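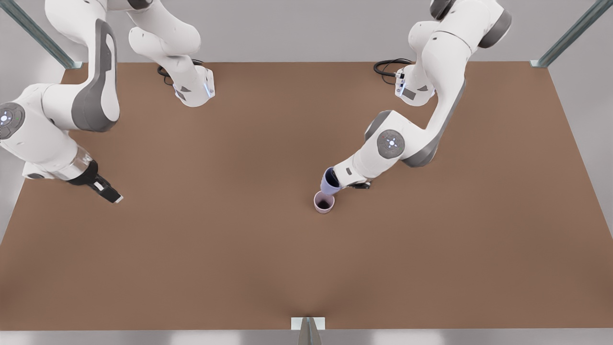

The pour in the simulator: lavender cup in the left arm's gripper, pink cup on the table, right arm clear.

Finding and fixing a pour that stops short

This page covers one fault on the two-arm pouring task in Stukosar. The arm tips the cup, stops partway, and the controller reports success. If your arm stops with an error message instead, you want the page on joint limits.

We met the fault after moving the task to the Wilell controller in August. Out of 600 simulated pours, 15 ended early and all of them were logged as complete. On a bench with real liquid that is a safety matter, as the next step moves the source cup away while it may still have something in it. Do everything below in simulation first, and keep the real arms powered down until the last section.

What you need

Stukosar with logging set to full
The Rirngate log viewer
The task file and a copy of it you can spoil
A saved run that shows the fault

Step 1. Check which arm you are looking at

The names left and right belong to the robot. From the default camera, which faces the bases across the table, the robot's left arm is on the right of the screen. We lost most of a morning reading the logs for the wrong arm. Click the arm that holds the cup and read its name in the side panel before you go on.

Step 2. Find the moment it stops

Open the run in Rirngate and plot wrist angle against time for the pouring arm. A good pour climbs smoothly, holds, then comes back. A faulty one climbs, goes flat early and comes back at the normal time. Put a marker where the line goes flat.

If the line never goes flat, the wrist did what it was told and your fault is in the grip. Look for the cup turning between the fingers.

Step 3. Read the event list at the marker

Look for an entry called clearance_hold. The controller raises it when the held cup comes too near the receiving cup. It freezes the wrist but leaves the task clock running, so when the clock runs out the task is marked done.

In our case the hold came on log line 355. Yours will be elsewhere, so search for the name.

Step 4. Raise the pour point

In the copied task file, find pour_offset_z. Ours was set to 4 mm, carried over from the old controller, which measured from the middle of the cup. Wilell measures from the lowest point of the rim, and the rim drops as the cup tips.

Raise the value a little at a time and run the pour again after each change. Stop when clearance_hold no longer appears. Going much higher than that causes splashing, and the splash check will fail the run.

Do not turn the clearance check off. It makes the fault go away on screen, and on the bench the two cups will meet.

Step 5. Make a hold count as a failure

Raising the offset cures the cause but leaves the false report in place. Under task_end, change on_hold from continue to abort. The arm will now stop, keep hold of the cup at the angle it has reached, and wait for an operator.

Test this by putting the old offset back and running once. You should get a red abort line. If you still get a success, the task file has not been reloaded - close the project and open it again.

Step 6. Check the idle arm

Look at the other arm's position during the pour. It should stay at its parked pose until the pour is over. A late abort can leave its next move in the queue, and it will start as soon as the hold is cleared. Set clear_queue to true for both arms.

Going back to the bench

Repeat the full batch in simulation. When it has run with no holds, copy the file across and do the first real pours with empty cups at reduced speed, with someone at the stop button. Then use water.

If a hold comes up on the bench, press stop and take the source cup out by hand once the arm is locked. Do not clear the hold from the screen while the cup is tipped.

Known problem: the Woldemariam gripper plug-in resets on_hold to continue when it is updated. Check the setting after each update.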